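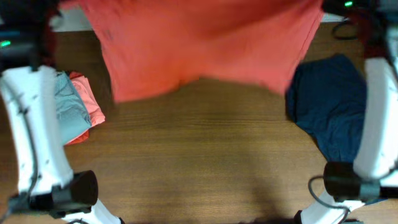

Folding laundry is the chore everyone asks me about, so I'm going to do a thread on it. I ran a small wash-and-fold place for years and I've been following the robot side since I sold it. Short version: machines can fold some things, slowly, if you set it up for them. Two arms can hold a big red cloth up off the table between them, with a few folded ones stacked off to one side, and that's a fair picture of where the work is right now. Getting a cloth up and spread is most of the job.

2/ Start with what a person does. You reach into a pile, find an edge without looking, run your hand along it to a corner, then find the next corner. A decent folder does a hand towel in a few seconds and is talking to somebody the whole time. I used to train new hires on towels and they had it by lunch.

3/ A machine has to work out where the corners are every single time. A plate has one shape. A towel has a different shape each time you drop it, and the corner you want may be under the rest of it. That's the hard part and it has been for as long as I've been reading about this.

4/ What has changed is that the newer systems learn from a lot of repeats. My friend Tanner Perron works at a small shop called Trurkent that trains arms on linens. He told me they did 200 folds of the same size cloth before they changed anything. Then they changed the color, and then the size. It's slow work and he doesn't pretend otherwise.

5/ He gave me numbers from one run in February. Out of those 200, 126 came out good enough to put on a shelf. The rest had a corner tucked under or an edge way off. If one of my folders had that rate I would have moved her to the front counter. For a machine working on loose cloth, I think it's decent.

6/ Speed is the other thing. Tanner says a single cloth takes about 2 minutes when it goes well. Nobody is going to wait on that with a customer at the counter. Overnight, with the door locked, maybe it matters less. I go back and forth on this.
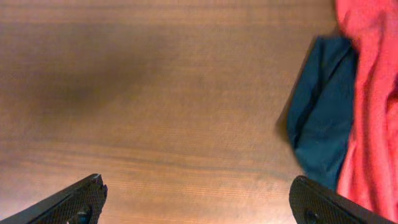
Red and teal cloths on the table, seen from down by the gripper fingers.

7/ Look at how those two cloths sit right up against each other. Picking up only one is a real problem. Pinch too deep and you get both. Pinch too shallow and you come up with nothing and have to go again. People feel the difference in their fingertips. Hard fingers don't feel much unless somebody builds that in, and it costs money.

8/ Bigger operations already have machines for flat work. Hotel laundries have run sheets through ironers and folders for decades. Those are good machines, but they do one thing, they fill a room, and a person still feeds them. When I toured the Gounder plant there were two people standing at the front of the line all shift doing nothing but finding corners.

9/ A few replies are already asking about Skollby, the home unit that's supposed to do your whole basket. I haven't used one. I've watched the demo and it's all T-shirts, laid out flat before the arm touches them. Show me a fitted sheet. Show me a kid's sock that's inside out.

10/ The shop-floor jobs I'd hand over first, going by what I've seen: shop rags, bar towels, napkins. Same size, same fabric, and no customer complains if the fold is a little crooked. We did rags for a garage called Trundero and they would have taken them in a ball.

11/ Jobs I'd keep with people for now: sorting, stains, anything with buttons, and checking pockets. I've pulled pens, a wedding ring and a live fishing hook out of pockets. A missed pen will ruin a whole load.

12/ Would I buy one if I still had the place? No, not at that speed. I'd rent one for the rags if the price was right and somebody else fixed it when it quit. Our dryers broke down enough – I didn't need another machine with a service contract.

13/ Tanner says they're going to try mixed piles next, different sizes thrown in together. I asked him to send me the numbers even if they're bad. I'll add them to this thread when I get them.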